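Tidying the Work Table at Plernbridge
Gallery, November 22, 2025

The long room at Plernbridge had not had a proper sort-out since April. Over two afternoons we went through the drawers, the shelves and the big table, and put everything small into red bins. This page shows some of how the room is set up now, with a line or two under each heading for people who use it and want to know where their things have gone.

The shelves
The wall shelves hold 36 bins when full. At present nearly all of them are in use. The top row is for things we seldom need, such as spare hinges and the old paint brushes from Jallunley. Please use the step and don't pull bins down by the lip.

Pens and markers
Pens used to live in jam jars, which fell over. They are now kept in open bins, laid flat, with the caps facing the same way. Dried-out markers go in the waste and should not be put back for the next person to find.

Small bottles
Glue, ink and oil are kept apart from the pens. Bottles with a good lid can lie down. Anything with a loose lid stands upright in the end bin on the lowest shelf, with a folded cloth under it. Two bottles of the Tsakiris oil were past using and have been thrown out.

String and tape
String is wound on card and tape is hung on the rail. The rail came from the Storkanbridge room when that was cleared and it is a bit short, so the widest rolls are on the window sill for the time being.

The table
We kept the brown board. There was talk of replacing it, but it is flat and solid and there is nothing wrong with it apart from the marks. The darker smudge near the middle did not shift with soap, or with anything else we tried, and the paler worn patches are simply where people have leaned and rubbed over the years. A new board of the same size would have cost more than all the bins put together.

One bin at a time
The rule for sorting is a single bin on the table, with the things for it set out beside it. 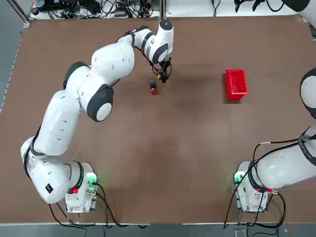
It is slower than tipping everything out in a heap, but small things don't roll off and get lost under the shelves. Once a bin is done it goes back to its place before the next one comes down. With nine bins in a session you can be finished before tea, and we found that was enough for one go — after that people start putting things anywhere.

The red bins
They are plain plastic, open at the top and easy to wipe. We chose red so that they would show up against the board and the grey floor. They have no lids, so dust does get in, and they will want a rinse every few months. Warm water is fine. Leave them upside down on the draining board overnight.

Labels
Labels are on the short side of each bin, written in capitals. If you change what is in a bin, change the label as well. Blank ones are in the left-hand drawer with the scissors.

Still to do
The tall cupboard has not been touched and neither has the box of odd keys. The lower drawers stick and need a rub with candle wax. We also have a bag of lids that fit nothing in the room. If you think they might be yours, they are on the hook behind the door until the end of the month, and then they go to the recycling.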